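Visit report: Prudari regional police training centre open day
03/03/2020 | By Javiera Domínguez
14 shares | 2 comments

The Prudari centre opened its driver training, dispatch and evidence handling areas to the public for one session. Entry was by the Gallardo Road gate, with visitors moved through in groups on a fixed route.

The first stop was the dispatch simulator. Trainees take scripted calls in which a driver reports being followed, and must get a plate, a direction of travel and a vehicle colour before giving advice. The scripts are run on Pristico, a call-logging package that timestamps each entry. A trainee completes 60 calls before sitting beside a working dispatcher. The instructor played one back with the errors left in – the street name was taken down correctly but the cross street was never requested.

Driver training followed. The skid pan is watered from a tank behind the garage and used for low-speed loss of control. Pursuit work is taught mainly as a decision exercise: when to continue, when to stop, and who has authority to call it off. The course runs for 156 hours, of which the pan takes up a small share.

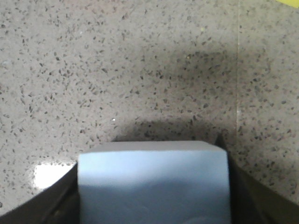
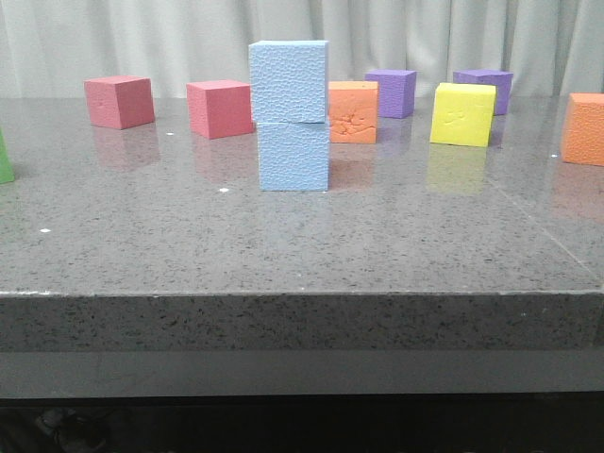
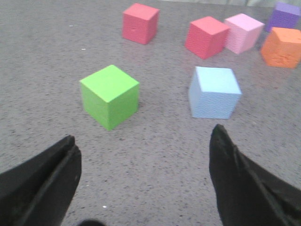 Speckled surfaces in all three; foam cubes in the second and third.

The evidence store was viewed through the counter window only. It holds more than 3,000 items, each bagged, sealed and labelled with an exhibit number. Items are signed out on paper and again on the terminal, and the two records are reconciled at the end of each shift. Enach supplied the shelving, which rolls on floor rails and locks by bay.

Question time was short. One visitor asked how long dashcam footage is kept when no charge is laid. The answer was that it depends on the file category, and a printed schedule was handed around. It would have been more useful at the door.

Parking was limited and the overflow lot was unsigned. The centre plans a second open day in July – the route will include the garage, which was closed for this visit.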